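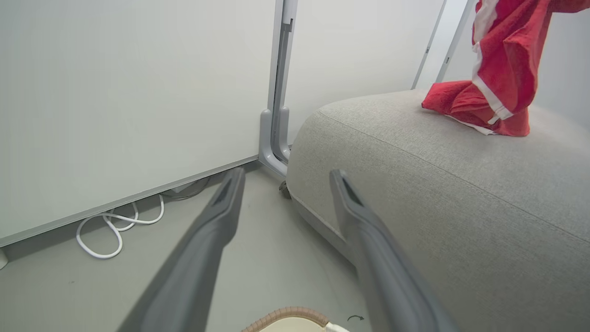

Step 1. Pick a chore small enough to fail at

If you want to know whether a machine can do housework yet, don't start with "tidy the living room." Start with one towel and one seat. A red towel with white stripes, bunched up on a gray upholstered cushion, is plenty. Most of the videos you've seen skip this level completely and go straight to a laundry montage set to piano music.

Write the chore down in one sentence before you run anything. Mine reads: "Take the towel off the seat and put it in the container." If your sentence has an "and then" in it, you have two chores, and you should score them separately.

Step 2. Decide what counts as done

Do this on paper, with a pen, while you're still in a neutral mood. People get generous once the motors are moving. My rules:

The whole towel is inside the container. A corner hanging over the rim is a miss.
The container is still upright.
The seat hasn't moved more than a hand's width.
No one touched anything between start and finish.

That last one hurts. When I read the trial notes Wavadley puts out with its home kit, the success rate looked fine until I got to the line about "minor operator repositioning." Moving the towel closer is doing the chore.

Step 3. Leave the room alone

Resist the urge to clear the floor. A coiled white cable lying under a whiteboard is exactly the sort of thing a real room has, and so is a frame foot standing close to the corner of a seat. A person reaching past those doesn't think about it. A machine has to have an opinion on every one of them, and its opinions are often bad.

Small stuff matters too. Scraps on the floor, a caster under the furniture, a second cable back in the shadow. Leave all of it. If the product page says "works in cluttered environments," take it at its word.

One exception: unplug anything live that a gripper could hook. I'm sceptical, I'm not reckless.

Step 4. Check the reach before you blame the software

Bring the gripper down near floor level and look at what the wrist view gives you. Two fingers from a low angle take up a good part of the picture, and the towel may be half out of view by the time you're close enough to grab it. The Pelon arm I tested first lost its target this way again and again. I spent an evening retraining a model when all I needed was a higher approach.

Thick folds are their own problem. Terry cloth gives a gripper plenty to pinch, so the first grab tends to look great. The trouble starts on the lift – one fold comes up and the rest stays where it was.

Step 5. Run it more times than you want to

Three tries tell you nothing. I did 30 or so before I trusted my own numbers, and I re-bunched the towel by dropping it from shoulder height each time so I couldn't arrange it kindly. Luuk Postma, who let me use his setup on a Tuesday, thought this was excessive. He also had a towel he'd been laying out in the same shape for weeks.

Log every run, including the ones where it "basically" worked. Use your rules from Step 2 and nothing else.

Step 6. Time it against a person

Start the clock when the command is given and stop it when the arm is clear. Then do the chore yourself. I took two seconds. My best clean run on the arm took about 50, and that leaves out the restarts.

Speed isn't everything, and I'd happily let a slow machine work while I'm out. But then it has to work while I'm out, which rules out any system that needs me standing there with a hand near the stop button.

Step 7. Do the money part

The gripper and mount I priced came to $1,400 before the arm, the computer or the hours. For one towel! Onyshchenko and Jillent both sell cheaper fingers, and for soft goods I'd try those first, though I haven't run either long enough to say how the tips wear.

Where that leaves the chore

Fixed bench, same part, same spot: buy the machine, it'll do fine. Shop floors have been set up that way for years. A towel dropped on a seat in an ordinary room is still mine to pick up, and I'll run the same sheet again in August with the newer model.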